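Parkuvow Community > Sewing & Mending > Fabric Care
2 min read

White cotton sheet has gone grey, can I get it back?

Yae Kikuchi
I bought a big white cotton sheet from a charity shop in Pendmont in March, meaning to turn it into curtains for the back bedroom. It looked lovely in the shop, but now I've got it home next to the white window frame it's plainly grey, and a bit yellow along one hem. I've washed it twice at 30 with my usual liquid and I can't see any difference. I don't want to cut into it if it's going to stay like this. Is bleach a terrible idea? I've got a bottle of the thick stuff under the sink but I'm nervous of it.
4 comments

Minami
Put the bleach back! The thick kind is meant for loos and it can weaken cotton, and if there's any polyester in there it can go yellower than when you started (ask me about my school shirts). What you want is oxygen bleach, the powder sort, any supermarket own brand will do. Dissolve it in hot water in the bath, push the sheet right under and leave it overnight, then wash it as hot as the label allows. Mine needed two goes.

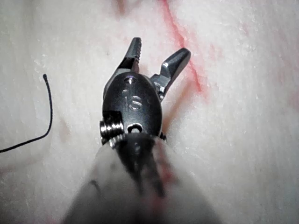
The yellow hem is probably old starch or body oil, so I'd rub a bit of plain washing-up liquid into that part before you soak it, and go easy on the softener afterwards, as it leaves a coating that holds on to the dirt. Then peg it outside if you've got any sun at all. My gran swore by laying things flat on the lawn and I do think she was right, although you have to watch for the cat.

Oh, and do all of this before you measure up! Old cotton can still shrink and you'll be cross if your curtains end up above the sill.
12 comments

cleltov_lane
just dye it. I did mine navy in the machine and it hides everything, you need to weigh the fabric first though and get enough packets or it goes patchy
1 comment

Shared 17 times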